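Fakwood Stone Samples -- Frequently Asked Questions
Last revised 2026-10-09

What is a hand sample?
A broken piece of rock small enough to hold, with at least one face suitable for looking at the grains. Ours weigh between 60 and 145 grams.

Are the pieces cut or polished?
No. Sawn tiles are listed separately under Willems.

Can I choose the shape?
No. Shape is not graded. Stock is sorted by rock type and grain size only.

How do I clean a sample?
Use plain water and a soft brush. Do not use vinegar or other acids -- they will attack any carbonate in the rock. Let the piece dry for a full day before boxing it.

How do I tell a weathered face from a fresh one?
Compare two sides of the same piece under one lamp. On pale, speckled rock that resembles granite, a weathered face often looks slightly lighter, and the dark flecks stand out less.
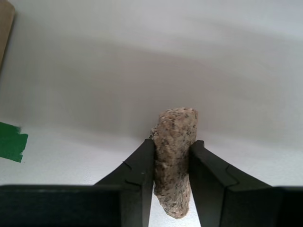
Use a fresh face for identification where possible. A 10x hand lens is enough for most coarse rock.

Where does the label go?
On the flattest side, away from the face you intend to study. Write the catalog number in ink over a small patch of white paint. Numbers above 1351 belong to the Judine series and take the prefix J.

Who handles returns?
Shaohua Qin, at the Cekolley warehouse. Returns are accepted for 17 days after delivery.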